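Landeg Barebone Tower, item 3612

Used desktop computer case, sold with motherboard and power supply fitted. Supplied without processor and without memory.
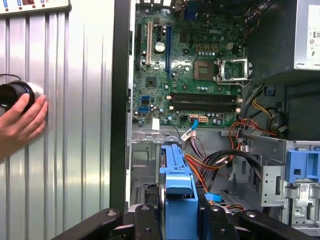
We sell this item for people who already have their own parts and like to build at home. Please compare your processor with the socket before you order. The motherboard is a green Dell board with four black memory slots, all empty, and a long blue expansion slot. Returns are accepted within 36 days if the socket is not damaged.

Memory can be added to the order for an extra charge, please write item 2549 in the comment field. 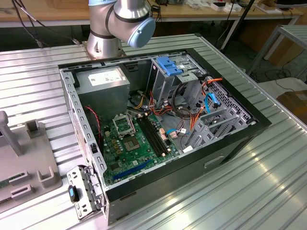
We also can fit the memory for you in our Ullton workshop, but in this case the delivery takes longer. Hard disk and operating system are not included in the price.

Questions about stock: Seren Harries
Questions about returns: Raimonds Jankauskaitė

Page updated Aug 23, 2019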